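Robot Software 2, Handout 5
Planning a placement: from a held object to a free slot
Notes by Aušra Vaher, lab sessions with Marwan Qaisi

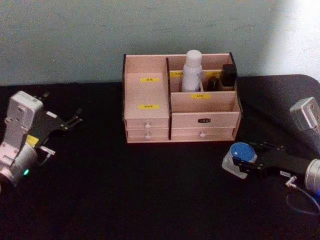
Fig. 1. Two-arm cell with desktop organizer. The right gripper holds the jar with the blue lid; the left gripper is open.

Read this before the lab. It assumes you have done Handout 3 (frames and transforms) and can start the Plekau simulator on your own account.

1. The task

The planner is given one goal: put the held jar into a compartment of the organizer. The compartments are above the drawers, and there are already bottles in the right-hand section. A goal written as "jar in organizer" is too loose for the planner. It has to become a pose for the jar, then a pose for the gripper, then a joint path.

We split the work into these stages:

Perception: find the organizer, its openings and whatever is standing in them.
Slot choice: pick an opening with enough free floor for the base of the jar.
Grasp check: confirm the jar can be let go in that opening with the grasp it is held in now.
Motion: approach, lower, release, retreat.

Each stage may fail and must say so. A stage that returns a poor guess without a flag is the most common fault in student code.

2. Perception

Fit the organizer as a set of boxes, one for each outer panel and divider. Do not use a single bounding box, as the planner will then treat the open compartments as solid and find no path.

The yellow labels are useful for fixing the left-right position of the panels. Do not use them for depth. They are small, and an error of a few pixels at the label gives a large error at the back of the compartment.

Dark objects against a dark cloth give poor depth readings. The small black bottle stands behind the low front panel, so part of it may be missing from the point cloud. Pad every detected object by 11 mm on all sides before passing it on. If two padded objects overlap, merge them.

The jar is translucent and depth on its body is not reliable. Segment the lid by colour and work out the body from the stored model.

3. Slot choice

Project the padded objects down to the compartment floor and subtract them from the free area. Score what is left by clearance. If the best slot has less than 5 mm on any side, return NO_SLOT and stop.

4. Motion

The jar must be lifted clear of the front panel before it moves back. Attach the jar to the gripper in the collision model, or the planner will happily drive it through the panel. The cable on the right arm is not in the model supplied with Lurnico, so add a capsule for it yourself. Keep the left arm in the collision model too, even when it has no part in the plan.

Plan the approach and the lowering as separate segments. The approach may use any path. The lowering must be a straight line with the lid kept level.

Allow 3 planning attempts per slot, then move to the next slot on the list.

5. Lab work

a) Write the slot scorer and run it on the recorded clouds in the Sandu folder.
b) Remove the padding and run it again. Note which slots change.
c) Plan the full motion in simulation with the jar attached, then with it detached. Save both paths.

Hand in code and two pages of notes to Siham Mansour by the end of April. Code that does not run from a clean checkout will be sent back unmarked.

Reading: course reader, chapter 5, sections on attached bodies and straight-line segments.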